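Last updated: 28 May 2018
4 min read

Hello again from Tirkville! You asked for a plain update on what your grant has been doing since February, so I'm writing this the way I'd tell it to you over coffee, and the spreadsheet is attached separately for anyone who wants it.

The big news is that we have a show. Lodel, our chamber opera in one act, has a finished score, a finished libretto (fourth draft, and I'm not touching it again) and a cast of seven. We lost our first baritone to a touring contract in March and I did panic for a week, but the singer who stepped in has a darker sound that suits the ferryman much better. I've moved one aria down a step for him and the whole middle of the piece sits nicer now.

We held six workshop sessions at the Culetti, which is still the best small house in the county for voices and still has terrible parking. The first two were music only. By the third we were on our feet, and I found out that the storm trio was way too long to sing while hauling rope. I cut 83 bars. The composer took it well, mostly!

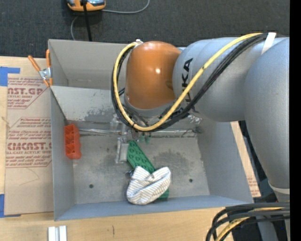
The other thing the sessions showed us was that people couldn't catch the words in the quick duets. We tried slowing down and it killed the jokes, so we're going with projected titles for those two numbers and leaving the rest alone. That wasn't in the original plan. The rental comes to $986 for the run, and I'd like to pay for it out of the travel line, where we've got money left over. Could you let me know if that's okay, or if you need a formal request?

Orchestra parts are the one place we're behind. Hirvonen Music Copying has the strings and woodwinds done and they look beautiful, but the percussion book had to go back after my cuts, and I'm told it needs another couple of weeks. It shouldn't hold up rehearsals, as we're on piano until the final stretch anyway.

The open run-through went well. We got a good crowd for a rainy night, lots of folks who'd never been to an opera, and the talk afterward went on so long that they had to flick the lobby lights at us. Several people told me they weren't clear on why the sister leaves. Fair point! She gets four new lines in scene two, and I think they fix it.

Next up: costume fittings, a sound check with the full band, and getting the program notes to the printer. I still owe you the revised budget page with the titles added in, and I'll send it once I've heard from you about the travel money.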